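Thread: arms on the vase bench, who still does stems by hand?

stemcutter_lou
Bickerstaff site here. Since November the two arms do single stems into vases, we do whatever they leave. Target went from 344 to 427 a shift and somehow my hands hurt less. But I used to arrange. Now I lay stuff out on a table and fix what got missed. Anyone else's job go this way? 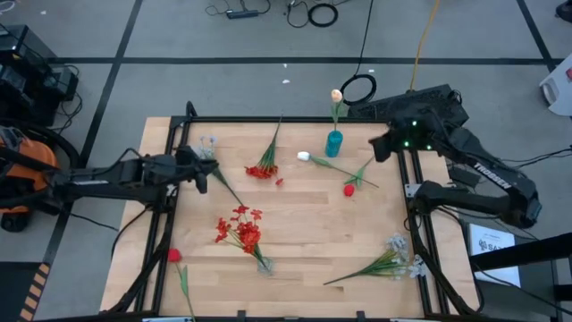

And the laying out is a job by itself, they don't want it neat. They want stems every which way so the arms get used to it. Twenty years of being told to keep a tidy bench lol

gantryrat
Same at Anditz. Pay grade didnt move btw. Ask about that before you get good at it.

p_hollis
Disagree w/ Lou a bit. I was on the wrap line, 930 bunches on a bad day, wrists shot. Let the arms have it. Picking up a stem isn't the skilled part, deciding where it goes is.

stemcutter_lou
ok but who's deciding now? Not me. Nigel Hartley sets the layouts off a sheet and we put them out.

p_hollis
Then ask to write the sheet. Seriously. Neville Mottram did that at our place, he was bench staff same as you. Reads the wrist views with the engineers now and tells them which grabs are dumb. Open blooms esp, you go in near the head and there go your petals.

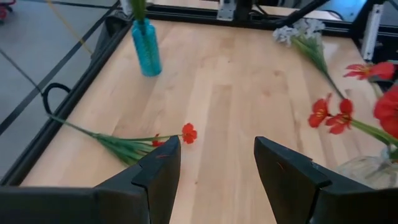 Wrist view, red-orange bloom just past the left fingertip.

gantryrat
One guy got a nicer job. How many on that bench before?

p_hollis
22. Still 22. Moved people to conditioning and dispatch, no one let go.

gantryrat
yet

mags_k
Dispatch isn't a favor if you picked flowers because you like flowers. I went over in the move and I'm taping boxes. Would of stayed on the bench for less.

stemcutter_lou
^ this is what I mean. Nobody asked which one we'd want.

haketti_nights
Nights at Haketti, we're the ones running them. Copying from our page, they want bench people to sit in so maybe useful Lou:
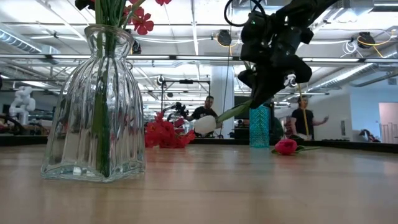
Haketti Vase & Stem Team, Night Bench

Sit-ins start 6 pm, bring your own gloves. You get time on the tulips and you can stop a run if you don't like the grip. White ones are the fussy ones, hold too high and the head swings into the glass. Stop calls get logged under your name and the Pelluron software people have to answer each one.

gantryrat
Paid?

haketti_nights
Bench rate plus nights.

gantryrat
So bench rate, for training the thing. Hard no from me.

mags_k
I'd do it. Beats tape. Do they take dispatch?

haketti_nights
If you've had bench time yes. PM me

stemcutter_lou
Going to ask Nigel about the sheet first. Will post what he says.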